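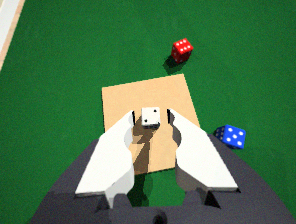 仿真操作界面:夹爪两指位于白色骰子两侧,红色与蓝色骰子在木色方板之外

Arkia机器人学习研究所关于公开招募遥操作示教研究参与者的通知

Arkia机器人学习研究所(以下简称“本所”)现面向社会公开招募遥操作示教研究的参与者。本项研究属于Altora项目的第二阶段工作,实验地点设在本所Brerstead园区。招募名额为24名,额满为止。现将有关事项通知如下。

一、研究背景

机械臂通过模仿人的示教学习抓取与放置动作,是目前较为常用的做法。示教者借助手柄或其他输入设备控制机械臂完成任务,系统记录全过程的关节位置、夹爪开合状态和相机画面,再用这些记录训练控制策略。该做法的效果在很大程度上取决于示教数据的构成。完整而流畅的示教往往只覆盖任务顺利进行时的状态,策略在执行中一旦偏离这些状态,误差便容易逐步累积。

针对上述问题,Altora项目第一阶段提出了一种分段纠正示教方法,内部名称为Ghiță方法。其基本步骤是:先由少量完整示教训练出初始策略;再让初始策略自主执行任务,由示教者在旁观察;示教者认为动作将要出现偏差时按键接管,把机械臂引导回合适的位置,随后交还控制权。系统只将接管期间的片段及其前后的短暂过渡段加入训练数据,其余自主执行的部分留作分析之用。

第一阶段在仿真环境中共采集纠正片段179条,示教者均为本所研究人员。对比结果显示,在总操作时长相同的条件下,用完整示教与纠正片段混合训练的策略,在物体初始位置变化较大的测试中优于只用完整示教训练的策略;在物体初始位置固定的测试中,两者未见明显差别。此外,研究组注意到,不同示教者选择接管的时机差异很大。有的示教者在夹爪刚开始偏移时即行接管,有的则等到夹爪接近物体、偏差已相当明显时才介入。接管时机对训练结果的影响,第一阶段的数据不足以说明。

由于第一阶段的示教者熟悉机械臂运动学和策略训练流程,其判断未必能代表一般操作者。第二阶段因此改由不具备机器人专业背景的人员担任示教者,并将接管时机作为主要考察对象。

二、研究内容

第二阶段拟回答以下问题:

非专业操作者在观察策略自主执行时,依据哪些视觉线索判断需要接管;

接管时机的早晚与纠正片段的训练价值之间存在何种关系;

操作者在多次实验后,接管习惯是否趋于稳定,以及这种稳定是否有利于策略学习。

所有实验任务均在仿真环境中进行,参与者不接触实体机械臂。任务场景为一张绿色台面,台面上放有木色方板和骰子等小型物体。参与者须按照提示,控制夹爪对准指定物体,将其夹起并移至指定位置。物体的初始位置和朝向由程序在每次任务开始时重新设定。仿真画面提供不同的观察视角,一个视角靠近夹爪,便于判断两指与物体之间的间隙;另一个视角较远,便于观察机械臂整体姿态。参与者可在任务中自行切换。

骰子体积小、棱角分明,夹爪方向与骰子侧面稍有夹角,闭合时就可能使骰子转动或滑出。该类物体对夹爪的对准要求较高,适合用来观察操作者在何时认为偏差已不可接受。

三、实验安排

每名参与者须完成5次实验,每次实验的有效操作时间为30分钟,设备调试、说明和休息时间另计。相邻两次实验不得安排在同一天。实验自1月起分批进行,具体时段由参与者在报名时选择,研究组根据机位情况确认。园区实验室上午九时开放,下午六时关闭。

各次实验的内容如下。

首次实验为熟悉阶段。工作人员讲解手柄各键的功能、视角切换方法和安全退出方法,参与者在无计分条件下自由练习,随后完成若干次完整示教。该次数据用于了解参与者的初始操作水平,并参与初始策略的训练。

第二次和第三次实验为自由接管阶段。参与者观察策略自主执行任务,自行决定是否接管以及何时接管。系统不作提示。每段任务结束后,参与者在屏幕上填写简短问卷,说明接管或未接管的理由。

第四次实验为引导接管阶段。系统在画面边缘显示策略的不确定程度,供参与者参考。参与者可以采纳,也可以忽略该信息。引导信息的呈现方式在参与者之间有所不同,分组由程序随机决定,参与者在实验结束前不会获知所属组别。

最后一次实验恢复为自由接管,并在结束后进行访谈。访谈内容涉及参与者对策略行为的理解、接管时的主要顾虑以及对操作界面的意见。经参与者同意后,访谈将录音。

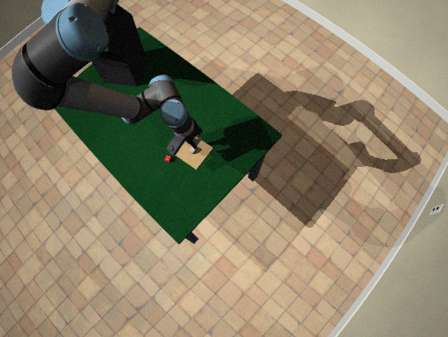 没有操作过机械臂,也没有编程基础,可以报名吗?
可以报名,本次招募面向的正是不具备机器人专业背景的人员,所需操作均在首次实验中讲解和练习。

四、参与者条件

报名者应当同时符合下列条件:

(一)年满十八周岁,具有完全民事行为能力;

(二)视力或矫正视力正常,能够分辨红、蓝、绿等常见颜色;

(三)双手可正常使用游戏手柄类输入设备;

(四)能够阅读中文界面并用中文填写问卷;

(五)能够按约定时段到Brerstead园区完成全部实验。

有下列情形之一的,不纳入本次招募:

(一)曾从事或正在从事机器人控制、遥操作或模仿学习方面的研究与开发工作;

(二)参加过Altora项目第一阶段的数据采集或界面测试;

(三)长时间观看三维动态画面时易出现明显眩晕或恶心;

(四)有光敏性癫痫病史;

(五)与研究组成员存在直接的隶属、指导或考核关系。

具有电子游戏、无人机或工程机械操作经验的人员可以报名,但须在报名表中如实填写,研究组将在分组时予以平衡。惯用左手者可以报名,手柄按键布局可作相应调整。

五、设备与场地

实验在独立隔间内进行,每个隔间配备一台显示器、一只手柄和一把可调节座椅。仿真程序运行于本所服务器,参与者无须自带任何设备。实验期间请将手机调至静音并存放于隔间外的储物柜内。隔间内不设摄像装置,系统不采集参与者的面部图像和生理信号。

工作人员在实验期间位于相邻房间,参与者可随时通过隔间内的呼叫按钮联系。园区入口及实验室所在楼层均有无障碍通道,如需其他便利条件,请在报名表备注栏中说明。

六、数据的采集与使用

研究组采集的数据包括:手柄输入记录、仿真中机械臂的关节与夹爪状态、任务画面、视角切换记录、接管与交还控制权的时刻、问卷答案以及访谈录音。

上述数据以编号形式保存,与报名信息分开存放。编号与个人身份的对照表由本所数据管理部门保管,研究组分析人员不得查阅。对照表在参与者完成最后一次实验且补助发放完毕后销毁。访谈录音转写为文字并核对无误后删除,转写文本中可能指向个人的内容一并删去。

手柄输入、机械臂状态和任务画面将用于训练和评测控制策略,并可能以去标识化形式随研究成果公开,供其他研究机构复核。问卷答案只以汇总形式公布。访谈文本不对外公开,论文或报告中如需引用访谈内容,以参与者在同意书中另行授权的为限。

参与者在对照表销毁之前,可以书面要求删除本人的全部或部分数据,无须说明理由。对照表销毁之后,由于数据已无法与个人对应,本所不再受理此类要求。

七、可能的风险与不适

本项研究不涉及侵入性操作,也不涉及实体机械臂的运动风险。可能出现的不适主要包括视疲劳、手部酸胀,以及频繁切换视角引起的轻度眩晕。实验过程中设有固定休息,参与者也可随时按下暂停键。暂停次数和时长不影响补助的发放。

部分任务中,策略可能连续多次未能夹起物体。该情况属于研究设计的一部分,与参与者的操作能力无关。研究组不对参与者进行排名,也不向任何第三方提供个人操作成绩。

八、补助

本所按次向参与者发放实验补助,并按规定报销往返Brerstead园区的公共交通费用。补助标准在知情同意书中列明,报名者可在签署前向工作人员索取。参与者完成全部实验的,另发放全程参与补助。

中途退出的参与者,已完成的实验次数照常计发补助。因设备故障或本所原因导致实验中断的,该次实验视为已完成,是否补做由参与者自行决定。

九、伦理审查与知情同意

本项研究方案已通过本所伦理审查。参与者在首次实验开始前将收到纸质知情同意书,工作人员逐项说明后留出阅读时间。参与者可将同意书带回阅读,并改约首次实验的时间。

参与本项研究完全出于自愿。参与者可在任何阶段退出,退出不影响其与本所之间的其他任何关系。

十、报名方式与流程

有意参与者请登录本所网站,在“参与研究”栏目下选择Altora项目,填写在线报名表。不便在线填写的,可到Brerstead园区接待处领取纸质报名表,填妥后当场交回。报名表内容包括联系方式、可参加的时段、惯用手、相关操作经验以及健康情况声明。

研究组收到报名表后进行资格核对,并通过报名者所留联系方式告知结果。核对过程中如需补充信息,工作人员将以电话方式联系,不会索取银行账户密码、验证码等信息。

通过资格核对的报名者将收到预约确认函,内含隔间编号、到达时间和园区路线。请在约定时间之前到接待处登记,并出示有效身份证件。迟到时间较长以致无法完成当次内容的,该次实验须另行预约。

如需改期,请至少提前一天通知研究组。无故缺席两次的,视为退出,名额由候补人员递补。

名额招满后,网站报名入口自动转为候补登记。候补人员在有空缺时按登记先后顺序通知,研究结束后仍未获通知的,其报名信息予以删除。

十一、结果反馈

数据分析完成后,本所将在网站上发布面向公众的研究摘要,介绍Ghiță方法在非专业操作者中的应用情况,包括未达到预期的结果。参与者如在同意书中选择接收反馈,将另行收到摘要的电子版。由于数据以编号形式分析,研究组无法提供针对个人的操作评价。

第二阶段所用的仿真场景配置、任务说明和问卷文本,将与研究摘要同时发布。

十二、其他事项

本通知所列实验安排如有调整,以本所网站公布的最新版本为准。已签署知情同意书的参与者,如调整内容涉及其权益,本所将重新征求书面同意。

关于研究内容、报名资格和时段安排的咨询,请通过网站“参与研究”栏目内的留言功能提交,或在开放时间内前往园区接待处。关于参与者权益的意见和投诉,请直接向本所伦理审查办公室提出,该办公室独立于研究组受理并答复。

Arkia机器人学习研究所
Altora项目研究组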